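Pandcombe Demonstration Cell: Pre-Run Inspection Checklist with Comments

Cell 9, hand-held gripper collection, task set Kerslake
Inspection date: 2020-08-18
Inspector: Darcy Faulkner
Method owner: Csaba Csizmadia
Status: passed with comments, two items open

Scope

The checklist covers the cell, the hand-held units and the recorded data path for the cup-to-basket task. It does not cover the arm cell at Mitau, which has its own sheet. Results are entered as OK, OK/C (acceptable with comment), OPEN or N/A. An OPEN item in section 1 or 2 stops collection. An OPEN item in section 4 does not stop collection, but episodes recorded while it is open must carry the flag.

Background for the method items: the Flulach policy is trained only on demonstrations made with the hand-held units. In the March trial it was trained on 489 accepted episodes and then run 100 times on the arms. Most failed runs were regrasp failures at the basket rim. Items 3.4 and 3.5 were added as a result.

Section 1. Cell and floor

1.1 Table stable, no rocking under hand pressure at each corner. OK

1.2 Tape at near table corners present and lying flat. OK/C
Comment: Tape on the right corner was lifting at one end. Pressed down and rechecked. Replace at the next change of task set.

1.3 Curtain stands upright, feet flat on the carpet. OK
Comment: Stand feet are the most likely trip point when leaving the cell backward. Operators leave facing forward.

1.4 Operator standing area free of loose cable. OK

1.5 Cables behind the table routed outside the walking path. OPEN
Comment (Faulkner): Slack near the desk frame is to be bundled and the power strip moved off the carpet line. The operator does not enter this area during a run, so collection may continue with the rear approach closed. Anyone resetting the basket does so from the front.
Comment (Csizmadia): Agreed. The stop rule for section 1 is waived for this item only, while the rear approach stays closed.
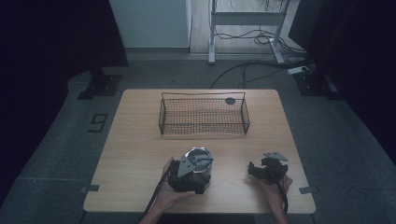 1.6 Lighting at the session setting, curtains drawn to the marked position. OK
Comment: Do not raise the lights between episodes. The change in exposure carries into the first seconds of the next recording.

Section 2. Hand-held units

2.1 Housing screws tight, no cracks at the angled joints. OK

2.2 Finger plates seated, no play when pushed sideways. OK/C
Comment: Slight play on one plate of the right unit, within limit. Recheck after 10 episodes.

2.3 Jaws open and close through the full range without sticking. OK

2.4 Cable strain relief intact on both units. OK
Comment: The cable should leave the unit below the wrist and hang free. A cable wrapped around the forearm is a reject condition, even if the operator finds it more comfortable.

2.5 Pinch check: fingers stay behind the housing line through the whole stroke. OK

2.6 Operator wrist load. OK/C
Comment: Both units are supported from below. One operator reported a sore left wrist after a long block. Block length is now limited to 100 episodes, with a rest between blocks. The limit applies per operator and is not reset by changing hands.

Section 3. Task objects and start pose

3.1 Metal cup clean, no dents at the rim. OK
Comment: Reflections from the cup body are left as they are. Csizmadia tested a matte cup in March and the resulting policy did worse on the standard one.

3.2 Basket near the far edge of the table, long side parallel to that edge. OK
Comment: Bare table must remain between the basket and the edge. If the basket has been pushed back to the edge during a run, finish the episode, mark it and reset.

3.3 Basket mesh free of broken wire ends. OK

3.4 Cup upright in the left unit at the start of a handover episode, right unit empty. OK
Comment: A tilted start is allowed only in the recovery subset. In the general set it teaches the policy to correct a tilt that is not there. Jaws should close on the body of the cup, below the rim.

3.5 Units at similar height with a clear gap between them before the handover begins. OK/C
Comment: Operators tend to shorten the gap as a block goes on. The reviewer should compare the last episodes of a block with the first ones.

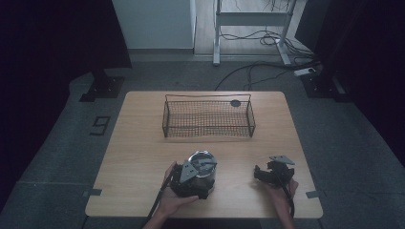
3.6 Start pose held still before the first motion. OK/C
Comment (Faulkner): Two operators began moving before the start tone. The affected episodes were trimmed out during review and not repaired.
Comment (Csizmadia): Trimming is correct. Padding the start with repeated frames was tried and produced a policy that hesitates before the first grasp.

Section 4. Recording and data path

4.1 Head view and both unit streams share one clock. OK

4.2 Clock drift at end of block within limit. OPEN
Comment: The left unit stream was late at the end of the second block. Cause not found. Cable swapped, result pending. All episodes from that block carry the drift flag and are kept out of training until the check is repeated.

4.3 Jaw width reads zero when closed, both units. OK

4.4 Hands and both units in the head view at the start pose. OK

4.5 Free disk space sufficient for the planned block. OK
Comment: Planned total for this task set is 1000 episodes. Move finished blocks to the server before starting the next.

4.6 Reject reasons entered from the fixed list. OK/C
Comment: "Other" was used too often. Add "early start" and "rim contact" to the list.

Open items

1.5 Rear cable slack and power strip. Owner: Faulkner. Close before the rear approach is reopened.
4.2 Drift on left unit stream. Owner: Csizmadia. Repeat the check over a full block with the new cable.

Inspected: D. Faulkner
Reviewed: C. Csizmadia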